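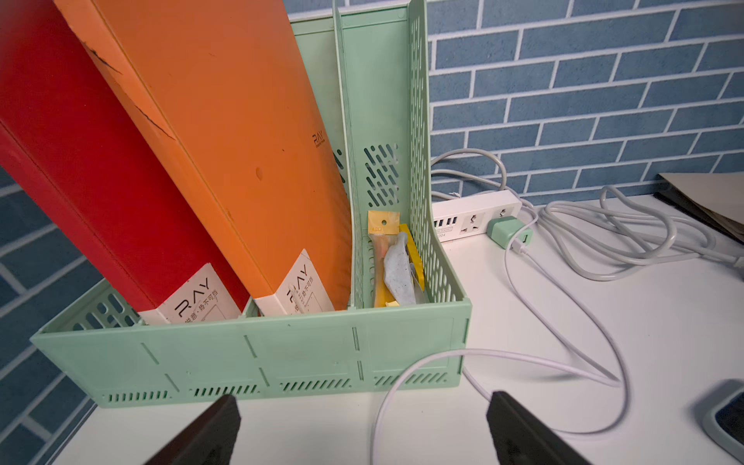
Wrist camera view: file organiser with two file boxes, power strip and charging cable to the right.

Flestance grasp planner: frequently asked questions
Last updated Sep 13, 2025

What does Flestance do?
Flestance takes colour images from a wrist camera, segments them, and returns a ranked list of grasp poses to the arm controller. It does not drive the motors. Motion is handled by Covach, which has its own documentation.

Does it need a depth camera?
No. Depth is estimated from two or more views taken while the wrist moves. If a depth stream is present it is used as a check on the estimate, and the larger error bound of the two is kept.

Why are the fingertips masked out?
The gripper fingers sit at the bottom of every wrist image. Without a mask, the segmenter treats them as objects on the desk and the planner tries to avoid them. The mask is computed from the finger opening reported by the controller. If your fingers are not the stock ones, run the mask calibration again before anything else.

How are cables handled?
Thin cables get the class "soft, attached". The planner will not close on them and keeps the fingertips clear of them by the margin set in cable_clearance. A white cable on a white desk is the hardest case we test. The edge detector picks up the shadow more reliably than the cable, so results depend on the lighting. Thick cords in a coil are merged into one keep-out region.

Why does the planner see one object where there are two?
This mostly happens with boxes that lean against each other in a tray. The segmenter splits them on colour first and on edges second. A red box beside an orange one can fall under the default colour threshold in warm light. Lower colour_split, or lock the camera's white balance.

Can it read labels?
Text detection is an optional module, Ilum. It returns the string and the region it was found in. Partly hidden labels are returned with a low score and are not used to choose a grasp unless you allow it.

What about slots and vents?
Perforated panels caused false grasp points in earlier releases, as each slot looked like a thin edge. The August release groups repeated openings and treats the panel as one surface. On our desk test set of 1,427 images, 166 had shown at least one false point of this kind. Eun-ji Han maintains the set and accepts new images through the issue tracker.

What is the planning rate?
The default time limit is 100 ms per plan. When it expires, the best pose found so far is returned with the flag partial=true. Covach rejects partial plans unless told otherwise.

Can I run it without an arm?
Yes. Start it with the replay option and point it at a recorded log. The output is identical apart from the controller timestamps, which are copied from the log.

The planner returns an empty list. What should I check?
Check the mask first, then the camera transform, then the workspace limits. A transform with the wrong sign on one axis puts every object under the desk, and all poses are discarded without a warning. A warning is planned for version 2.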